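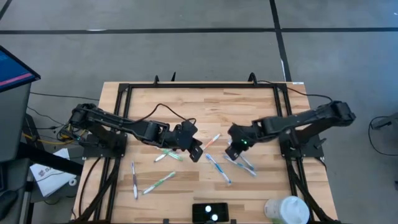
The toothbrush is a hand tool for cleaning the teeth, gums and tongue. It has a small head set with tufts of bristles and a handle long enough to reach the back teeth. Manual toothbrushes are usually molded in plastic, and many are made in two colors. The color has no effect on cleaning, but it lets the members of a household tell their brushes apart, and a loose assortment on a butcher-block top can include an orange and white brush, a purple and white one and several with green in them. Other materials used for handles include bamboo, wood, bone and metal.

Parts and materials

The head of an adult brush is normally rounded at the corners. Children's brushes have a shorter head and often a thicker handle, which is easier for a small hand to grip. The narrow section between head and handle is called the neck. On some models it is angled or made slightly flexible.

Most modern bristles are nylon. The filaments are gathered into tufts, folded over a small metal anchor and driven into holes in the head. The free ends are then trimmed and rounded by grinding. Bristles are sold as soft, medium or hard, and dentists generally recommend soft ones, as hard bristles combined with heavy pressure can wear the enamel and irritate the gums.

History

Chewed twigs were used to clean the teeth in many parts of the ancient world, and the practice continues in some regions. Brushes with animal bristles set in bone or bamboo handles were made in China by the late 15th century. Nylon bristles came into commercial use in 1938 and largely replaced hog hair over the following decades.

Collecting

Old toothbrushes are collected on a small scale. The Fladberg collection in Grasasville holds 596 brushes, most of them with plastic handles. Its catalog, compiled by Kalliopi Halilović, sorts them by handle shape first and by maker second - an order that keeps unmarked brushes next to the branded ones they resemble. The largest single group is 80 brushes sold under the Wikström name, 15 of them still in their original tubes. 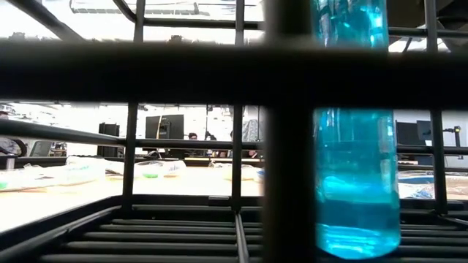
Care and storage

A toothbrush is rinsed under running water after use and left upright in the open air. Closed caps and travel cases hold moisture and are best kept for trips. Where several brushes share a holder, the heads should not touch. Soaking a brush in mouthwash or disinfectant is not generally considered necessary.

Replacement is usually advised every three to four months, or sooner if the bristles have splayed. Worn brushes are often kept for household jobs such as scrubbing grout or cleaning bicycle chains.

See also: Dental floss; Interdental brush; Mouthwash; Tongue scraper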